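Die Vurar-Vorführung war ein Besuchstag der Firma Kotian am 26. September 2025, bei dem ein Greifer in einer simulierten Küche gezeigt wurde. Angekündigt waren 100 Durchläufe, öffentlich liefen sechs.
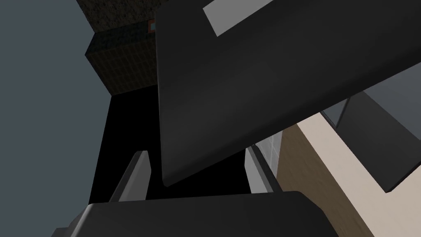 Projektleiterin Hema Shenoy sprach von Alltagstauglichkeit. Belege dafür legte Kotian nicht vor; eine Fehlerquote fehlt bis heute. Der Besucher Aravind Pillai bemängelte, dass kein reales Gerät vorgeführt wurde. Ein zweiter Termin im April ist angekündigt.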